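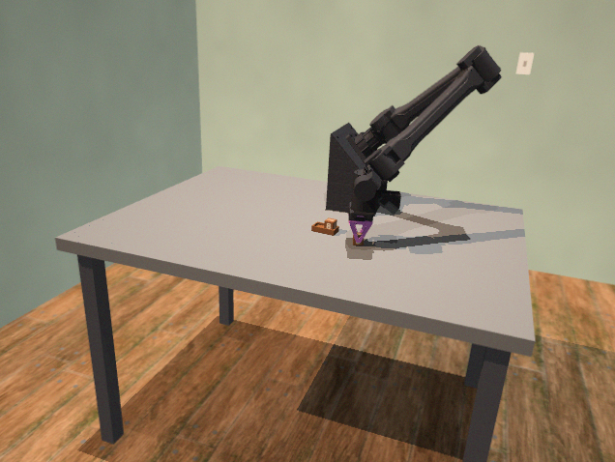

Visit Report: Midero Tabletop and Panel Works

May 31, 2026

Purpose of the visit

The Midero plant makes tops for work tables, school benches and counters. It opens its production floor to outside visitors twice a year. I attended the spring session to look at three things: how the plant controls moisture in the core board, how it applies the edge band, and what it does with panels that fail inspection. The route covered receiving, conditioning, pressing, edging and final inspection. The finishing room was closed for a filter change and is not covered in this report.

Receiving and conditioning

Core board arrives by truck and is stacked on bearers in a hall kept apart from the main floor. Each stack gets a card with the delivery lot, the supplier code and two moisture readings, one taken at the dock and one taken before release. Boards stay in conditioning for at least 4 days. The guide said that most warped tops returned to the plant in past years could be traced to board pressed too soon after delivery, and that the rule is now enforced by the stock system, which will not print a release label early.

The readings are taken with a pin meter on the second board from the top and again near the middle of the stack. I asked why the bottom board was left out. The answer was that it is pulled and used as a cover sheet, so its condition has no effect on the product. A few stacks had gaps between bearers that looked wide to me for the thinner board. I raised this and was told the spacing is set for the heaviest grade and not changed between grades.

Pressing

The press line runs two shifts. Surface sheet comes in on rolls from Debnath and is cut to length on a table upstream of the glue spreader. Glue weight is checked by passing a sample card through the spreader with the board and weighing it before and after. This is done at the start of each shift and after any stop longer than a short break.

The press holds 3 boards per cycle. Platens were set at 210 degrees Fahrenheit during the visit. Cycle time depends on the board thickness and is selected from a printed chart on the side of the control cabinet. The chart had been revised by hand in several places, with initials next to each change. The plant intends to move it into the controller in June.

Pressed boards are stood on edge in slotted carts to cool. Laying them flat in a pile while still warm was the earlier practice, and it left a faint pattern on pale colors that showed up only under low side light.

Edging

Edge band is applied on a single-sided machine, so each top makes four passes. Short sides are run first and long sides second, which puts the joint on the short side where it is less visible in use. The adhesive is supplied by Serico and is changed over completely between dark and light bands. A changeover takes the line out of service long enough that the schedule groups orders by band color, even where this delays delivery.

Corner trimming was the weakest step I saw. The trimmer leaves a small ridge on thick bands, and an operator takes it down with a file. The result was good on the pieces I handled, but it depends on the person. A radius cutter from Clilteo is on order. The plant would not give a date for it.

Inspection and rejects

Every top passes under a strip lamp set low at one end of the bench. Inspectors look along the surface toward the light and mark faults with wax pencil. Flatness is checked with a straightedge on both diagonals. Dimensions are checked on the first and last piece of each order only.

The reject board by the door listed 247 pieces for the year to date, sorted by cause. Edge chips were the largest group, followed by press marks. Handling damage was listed separately — a sensible choice, as it points to carts and forklifts and not to the process. Rejected tops are cut down for smaller orders where the fault allows. The remainder is used as packing board between finished pieces.

Points to follow up

Ask for the revised press chart once it has been entered in the controller.

Request samples of the thick band before and after the new corner cutter is installed, in the same color if possible.

Find out whether bearer spacing has ever been tested on thin board over a full conditioning period.

The fall session is expected to include the finishing room. Safety shoes are required and were not available to borrow at the gate. Parking is on the north side, and the walk to reception goes past the loading docks, so allow time for trucks.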